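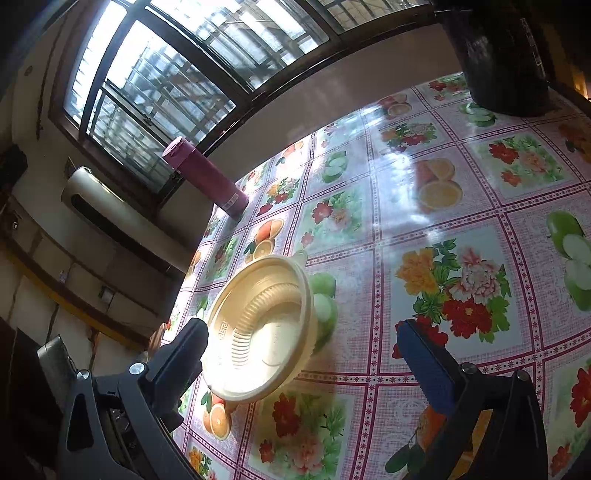 Hi! I run Noramach, a soup supper that happens once a month in the back half of what used to be a fabric store. I get the same emails over and over (which I love, please keep writing), so I finally sat down with a pot of tea and typed up the answers. If yours isn't in here, the address is at the bottom.

*Last updated November 15, 2023*

## The basics

### What is a soup supper, exactly?

You come in, you sit at a long table next to people you may or may not know, and you eat three soups over the course of an evening. There's bread, there's a salad that changes depending on what I find that week, and there's something sweet at the end. I started doing it in my apartment with nine people and one ladle. It got bigger, my downstairs neighbor got less patient, and now we have a real room with a real kitchen.

### Where does the name come from?

My grandmother had a cat called Nora, and "Mach" was what she yelled when the cat got on the counter. I've been told it sounds like a razor company. Too late, it's on the awning.

### How big is the room?

It's 840 square feet, not counting the kitchen, and we seat 70 when every table is out. It does get loud! If you're sensitive to noise, ask for the window end when you book. The ceiling drops down over there and it takes the edge off.

### Who's cooking?

Me, mostly. Lok-yiu Yu makes all the broths and has much stronger opinions about skimming than I do. Noreen Naqvi does bread and dessert. We met when she came as a guest, ate my rolls, and asked very politely if she could bring her own next time. She could. She does. You're welcome.

## Booking

### How do I get a seat?

Sign up for the email list. Seats for the next supper go out to the list first, and whatever's left goes up on the website two days later. There are 3,377 of you on the list now, and I realize how that number looks next to the number of chairs. Most months a decent handful of seats still make it to the website, so do check.

### What does it cost?

It's $30 a person, and that covers all three soups, seconds if there are seconds, bread, salad, dessert, and tea or coffee. Tax is in there already. There's no tip line. If you try to leave cash under your bowl, I'll chase you down the street with it (ask anyone).

### Can I book for a group?

Up to six in one booking. If you want more than that, write to me and we'll see. I try to keep any one party from taking over a whole table, mainly for the sake of the poor couple who'd end up wedged into the middle of your office retirement dinner.

### I booked and now I can't come. What happens?

Let me know by noon the day before and I'll refund you or move you to another month, whichever you like. After that I've already bought your leeks, so I can't refund it, but you can absolutely send a friend in your place. Just email me the friend's name and anything they don't eat.

### Is there a waitlist?

Yes, and it moves! People get colds, babysitters cancel. Put yourself on it even if it looks hopeless. You'll get a text, and you'll have two hours to say yes before it goes to the next person.

## Food

### Will you tell me the soups ahead of time?

I send the menu out four days before. One of the three is always vegan, one always has meat or fish, and the third is whatever I'm excited about. Last April it was a green garlic and potato soup that I was so pleased with that I forgot to salt it. Lok-yiu caught it on the way out the door.

### I'm vegan / gluten-free / allergic to something. Can I come?

Vegan: yes, and you'll get an extra soup portion or a bean plate in place of the meat one. Same goes for vegetarians.

Gluten-free: the soups are usually fine (I thicken with potato or rice), but Noreen's bread is made in the same kitchen and there's flour in the air all afternoon. If you have celiac disease, I don't feel good about promising you a safe meal, and I'd rather tell you now.

Nuts and sesame: we cook with both. Shellfish shows up a few times a year, and it'll say so on the menu.

For anything else, please put it in the notes box when you book. Telling me at the table is hard, because by then I have a ladle in each hand.

### Do you share recipes?

Mine, yes. They go out in the newsletter the week after each supper, complete with my handwriting if I've run out of time to type them. Noreen's rye is a secret, and I've stopped asking. The broths are more of a philosophy than a recipe, and if you corner Lok-yiu on the subject you should have already arranged your ride home.

### Can I buy soup to take home?

When there's leftover soup, it goes in quart tubs by the door at the end of the night, $9 each, first come, first served. You can bring your own jar if it has a lid that really closes. I mean *really* closes. Ask me about the back seat of my car.

### Why do the portions look small?

Three soups is a lot of soup! The first bowl is small on purpose. Nearly everyone who worries about this at the start is leaning back in the chair by the third one. And if you're still hungry, wave. There's almost always more of at least one.

## On the night

### When should I show up?

Doors are at 6:00 and the first soup goes out at 6:30. If you're running late, come anyway, and we'll slot you in wherever the table has gotten to. We wind down by 9:00, and by 9:30 I start stacking chairs in a meaningful way.

### Where do I park?

There's free street parking on the hill side after six. Please don't use the lot behind Petrauskas, the shoe repair place next door. He's kind about a lot of things, but he's not kind about that lot. The 14 bus stops across the street and runs until eleven.

### Is it accessible?

The front door is level with the sidewalk, and there's a restroom on the same floor with grab bars and room to turn a chair. The tables are a standard height, and I'll leave a space open for you if you tell me you'd like one. The benches have no backs, so ask for a chair if you need back support. We have plenty, and they aren't reserved for anybody in particular.

### Can I bring wine?

You can! We don't have a liquor license, but we're allowed to let you bring your own beer or wine. No corkage fee. We've got glasses and two corkscrews, one of which works. Nothing stronger than wine, please.

### What about kids?

Kids under five are free and share your place. Everyone older gets a seat of their own at the regular price. I'll happily do plain noodles in broth for a kid who takes one look at the menu and slides under the bench. High chairs: we have two, so mention it when you book.

### I'd be coming by myself. Is that weird?

Not a bit. Loads of people do. Vaida Ķēniņš has been coming on her own for years, and by now she knows half the room. If you'd like to be seated near other solo folks, tick the box on the form, and if you'd like to read a book and be left in peace, put that in the notes.

### Is there music?

Some months. Joelle Smadi plays accordion between the second and third soups when she's in town. Otherwise it's a playlist at a volume you can talk over.

## Other things people ask

### Can I rent the room?

Yes, on nights we're not using it. Indrek Stankevičius handles the rentals, and he'll send you the rates and a list of dates. The kitchen is a separate fee and comes with a short walk-through on the stove, whose back left burner needs a long match and some confidence.

### Do you cater?

I've done a few and I was a wreck every time, so no. Sorry! Write to me and I'll pass along a couple of people who are good at it.

### Do you sell gift cards?

I have paper ones, one supper each, and they never expire. Email me and I'll mail it to you or to the lucky person. Keep in mind they still need to book a date through the list like everyone else.

### I left my scarf / casserole dish / umbrella there.

It's in the green cabinet by the restroom. I keep things for three months, and then they go to the thrift store. To whoever owns the single brown glove, we have the conversation every month, please come get it.

### How do I reach you?

Reply to any newsletter or use the form on the contact page. I answer in the mornings, usually before I've started chopping, and not at all on the day of a supper. If it's supper day and you're lost or running late, call the kitchen number on your confirmation and let it ring a while.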